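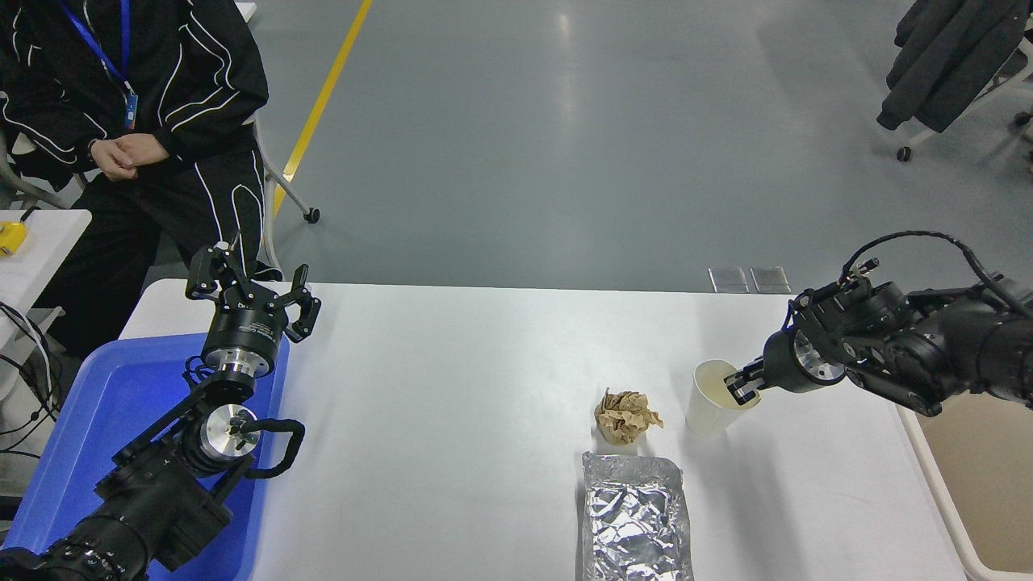
Pedum white work table

I've been selling tables for long enough to be a bit bored by most of them, so bear with me, because I'm properly fond of this one! The Pedum is a plain white rectangular table made for us by Cordeiro, and I use one at home for packing orders, sorting the recycling and (too often) eating lunch.

It comes in white only. I did ask about grey, and Cordeiro said maybe in January, so don't hold your breath. The upside of white is that you can find things on it. I drop screws all the time and my old dark desk used to swallow them.

Price is £278 for the table on its own, or £324 with the Nemer side shelf, which clips on at either end. Delivery is extra if you're outside the mainland - drop me a line first and I'll get you a proper quote. 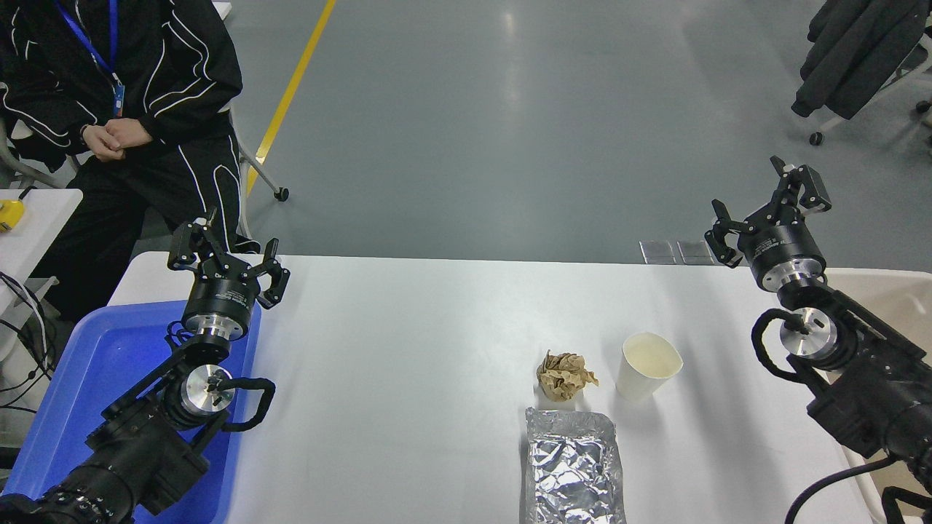

Clearing up after lunch is where I've got most use out of mine. I keep a bin at each end and work towards the middle, so nothing has to travel far. Your usual takeaway leftovers - a paper cup, a foil tray, a scrunched-up ball of brown paper - take up very little of the top, and you can get on with something else next to them until you can face sorting it all. Foil wants a rinse before it goes in with the recycling, by the way, and check whether your council takes paper cups, as mine doesn't.

For cleaning, a damp cloth and a drop of washing-up liquid will do. Tea comes off fine if you catch it the same day. Please don't use scouring pads! Mehrangiz Ahmadpour wrote to me after trying one on a curry stain, and the dull patch is there for good.

Putting it together took me roughly 23 minutes with the radio on. You'll want a second pair of hands for turning it over. The hex key is in the box, taped under the top, and there are 3 spare bolts in the little bag.

If you've already got the older Veliria table, the Nemer shelf won't fit it, sorry. The clips are a different width.

Orders placed by Monday lunchtime go out the same week.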